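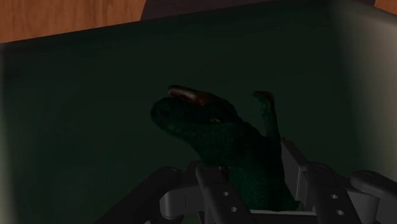
Simulated trials should be reported to the same standard as physical ones

23 November 2021

Buyers of robotic picking equipment are now routinely shown results that were produced entirely in simulation. The practice is sensible. A simulated bin costs little to refill, and a simulated gripper does not wear out. The difficulty lies in how the results are written up, and the industry's present habits are not good enough.

When a supplier states that its system completed 3,088 grasps, a reader outside the field will assume that physical objects were handled by a physical machine. In many sales documents the word "simulated" appears once, in a footnote, or is left to the reader to infer from the pictures. Rendered pictures have improved to the point where that inference can no longer be left to chance.

The draft code of practice circulated by the Wudbridge Forum in May is a reasonable attempt to deal with the matter. It contains 11 clauses, most of which ask only for plain statements. A report must say whether each trial was physical or simulated. It must name the objects used and give their size and assumed weight. It must state what was counted as a successful grasp, and for how long the object had to be held.

That last point deserves more attention than it has received. A gripper may close on either side of an object and still fail to lift it. It may lift the object and lose it on the way to the next station. Two suppliers can therefore report the same success rate while measuring different things, and a warehouse manager comparing them has no means of knowing. The definition belongs beside the figure, on the same page.

Irregular objects make the case more pressing. Boxes and cans are forgiving subjects. A molded toy with a crest, a hooked projection and a rough skin offers many possible points of contact, some of them poor, and the result depends heavily on the values chosen for friction and stiffness. Those values are settled by a person, often early in a project, and are seldom written down where a customer might find them. Clause 2 of the draft would require their publication. It should be kept in full.

Some suppliers have objected. Koltow has argued in its response that friction settings are commercial information. Tuncer takes the view that customers would not understand them. Neither objection is persuasive. Customers employ engineers, insurers employ assessors, and both are entitled to ask how a claim was reached. Javitz already publishes its settings with each trial report and continues to win contracts.

The draft does have a weakness – it says nothing about failed trials. A supplier could comply with every clause while discarding the attempts that went badly. The final text should require the total number of attempts, the number excluded and the grounds for exclusion. It should also require that any picture of a simulated trial be labeled as such in its caption, in type no smaller than the surrounding text.

None of this would slow the use of simulation, and small firms would find the paperwork light. The Forum should adopt the code with these two additions and ask its members to apply it to all reports issued from the date of adoption, including revised editions of older ones.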